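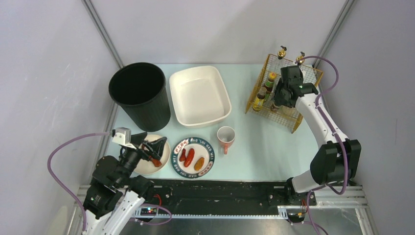 The blue table, with the condiment rack, baking dish and wastebasket under discussion.

Flurthorpe Shared Kitchen
Minutes of the users' meeting, 23 November 2023

In the chair: Horácio Vilela
Minutes: Nektarios Chatzigeorgiou
Apologies: Durrani household, Skustis (by text, during item 3)

1. Minutes of the last meeting
Approved, after the word "heated" was changed to "lengthy" in the paragraph on sponges.

2. The blue table
H.V. reminded the meeting that the table was cleared in May and that everyone present had promised to keep it that way. The back of it has since become a shelf. Agreed that whatever lives there must be in use that week or go in the cupboard.

3. Condiment rack
The gold wire rack stays. Long discussion of what belongs in it. Oil: yes. Bottles with nozzles: yes, if the owner writes on them what is inside, the meeting having heard enough about the salad of last month. Anything without a name goes to the Rudov shelf, where it will be admired for 2 weeks and then thrown out. A proposal to arrange the bottles by height was not seconded.

4. White baking dish
Clean, and unclaimed. Three people said it was theirs until the subject of the lasagna came up, after which it was no one's. It will go in the low cupboard with the other orphans. N.C. asked that his interest in it be recorded. It is recorded.

5. Wastebasket
The black wastebasket is at present on the table, beside the baking dish. Opinion was divided between those who find it handy for peelings and those who eat there. Moved to the floor by seven votes to four. H.V. asked that it also be emptied by someone other than H.V.

6. Plates
Food left on a plate is to be eaten, covered or thrown away by whoever put it there. The meeting declined to define "left."

7. Money
Balance 3,000. Up to 1,000 set aside for a second cupboard, Skustis to get prices. The request for a larger table was put off, on the grounds that we would fill it.

8. Any other business
The good scissors are missing again.

Meeting closed when the kettle boiled.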